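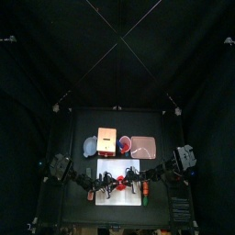 Two black arms over a black tabletop, with cables crossed above.

Courses > Music Journalism > Week 6 Handout

July 9, 2026
Kamonchanok Boonyarit

Reading the Reunion Story

You were asked to bring a reunion article to class. Most of you brought the same one, so we'll work with a case I know better: Drastcombe, the four-piece whose singer, Ila, walked out in the middle of a tour and came back nine years later.

The official version runs like this. Ila and the guitarist, Humphreys, bumped into each other at a funeral, cried, and picked up their instruments the next morning. I have read this in a dozen places. Every one of them goes back to a single interview, given to a magazine that was also selling the ticket presale. Nothing in it has been checked by anyone who didn't have tickets to move.

What can be checked is duller. Fledell, the promoter, registered the tour name in August, and the funeral was in the winter after that. The crew were being asked about their availability before the two people at the center of the story had supposedly spoken. I can't prove the meeting didn't happen. I can say it wasn't where the tour began.

Sources close to the band

Count how often this phrase turns up in your article, then ask who gains from each quote. In the Drastcombe coverage the "close source" is always kind to Humphreys and always a little sour about Ila. Draw your own conclusion, but write it down as a conclusion. It isn't a fact yet.

Watch for spouses too. When a band splits, somebody's wife gets the blame, and when it re-forms, her leaving is the reason. I have seen very few of these pieces where the wife was called for comment. Ask whether yours was.

The money

One paper put the deal at $80 million and another at $135 million, in the same week. Neither said whether that was a guarantee, a gross or a hope. A figure without one of those labels is close to useless. The arena count was also given as 90 dates, which on the published schedule included holds that were never put on sale. The cheapest floor ticket I could find was $400, and that at least is a number somebody had to pay.

For next class

Take one claim from your article and trace it back as far as it goes. Bring the earliest version you can find, printed, with the outlet and the byline marked. If the trail stops at a press release, say so — that counts as a result. "It was widely reported" doesn't, and I will hand it back.

One page is plenty. Please don't tell me whether you like the band.

Questions: see me after class or leave a note at the department desk | © Kamonchanok Boonyarit | Back to top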